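Teaching the arm to move chess pieces by remote control

By Marijke Koster

In the first part of this guide we set up the simulator and paired the hand controller. In this part you will record your own demonstrations of a simple pick-and-place job: lifting one chess piece and setting it down on another square. The recordings are what the policy learns from later, so take your time with them.

You need the Lunside workspace from part one, a controller that tracks position and wrist rotation, and a free afternoon. A mouse will work for a first try but the motions come out jerky, and the arm will copy that.

Before you start

Open the small board task from the menu. It uses a five-by-five board, which keeps every square within reach without moving the base. Set the view to the wrist camera. Fuad Woldemariam, who built the task, recommends hiding the side view completely while you record. The policy will only get the wrist view, and if you steer by something it can't see, your demonstrations will contain moves it has no way to explain.

Drive the arm back until the whole board is in view between you and the far edge of the table, and open the fingers wide. We call this the start pose. Save it with the Home button so that every recording begins from the same place. 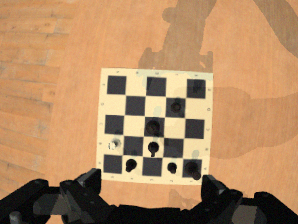
Reading time: 4 minutes | 690 words

With one white piece among the black ones, the white piece is the easy target to name in the instruction. Type the instruction before you press Record, and keep it short: "move the white piece one square toward the center" is fine. Use the same wording for every recording of the same move.

Watch out for small black pieces on dark squares. From straight above they nearly disappear, and it is easy to bring a finger down on one while you are looking at your target. Shadows help here. Look for the short shadow beside the head before you lower the arm.

Recording a demonstration

1. Press Record and wait for the tone.

2. Move over the target at travel height. Don't go down yet.

3. Turn the wrist so that the fingers will come down on the two sides with the most room. On a crowded row this may mean a quarter turn.

4. Go straight down until the fingertips are beside the stem. Stop for a moment.

5. Close slowly. If the piece tips, open again and go back up. Keep the recording - a clean recovery is useful, as long as the piece ends up where you said it would.

6. Lift to travel height, move to the new square, lower, open, and lift again.

7. Return to the start pose and press Stop.

A good run takes less than half a minute. If you find yourself hovering and making tiny corrections, stop, delete it and do it again. Long pauses are the most common fault in recordings from new operators, and the trained arm will stand still at exactly those spots.

How many do you need?

For a single move, 60 recordings gave us an arm that could do it from most starting layouts. For any piece to any free square we ended up with 2,403, out of some 3,000 that were made by four people over the spring. Wilma Dekker went through the rest and threw out the ones with knocked pieces or the wrong instruction text.

Shuffle the pieces between runs. The Reset button does this for you, but check that the box next to "new layout" is ticked, or you will get the same board every time. I lost a Monday that way.

Checking your work

Open the Replay tab and play each recording at double speed. Mark it Keep or Drop. Look at the fingers when they open over the new square: if the piece is still being dragged as the arm goes up, you opened too late, so drop it.

When you are done, choose Export and leave the frame rate as it is. Training is covered in part three.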